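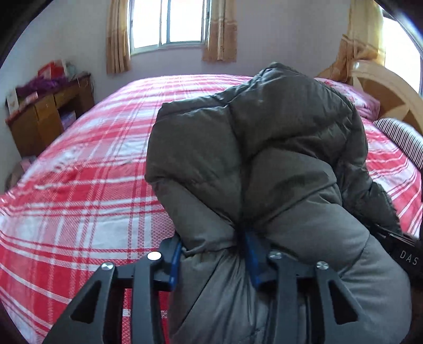
Zimergate, December

Farquharson Puffer, Olive Gray

Winter weight, quilted all over, smooth shell with a bit of sheen. Dark shaggy lining — fleece feel, very warm. Roomy cut, so size down if you're between two.

Packs small. Fold the sleeves in, roll from the hem, squeeze the air out as you go. Give it a good shake when you unpack and let it sit overnight, the baffles need time to fill back up.

Care: cold wash, gentle, zip closed. Tumble low with 2 clean tennis balls. No fabric softner. No iron.

Price 2100, shipping included inside Zimergate. Nerkent orders go out the next morning if you get them in before noon. Almost 4000 sold since we started carrying the line, and the olive goes first every year. Black is back in the spring, navy is done.

Returns — unworn, tags on, bring it to the Arkar counter or mail it back. Item no. 1906, put it on the slip or we cant match your refund.

We use cookies to remember your cart and size. Accept all / Manage settings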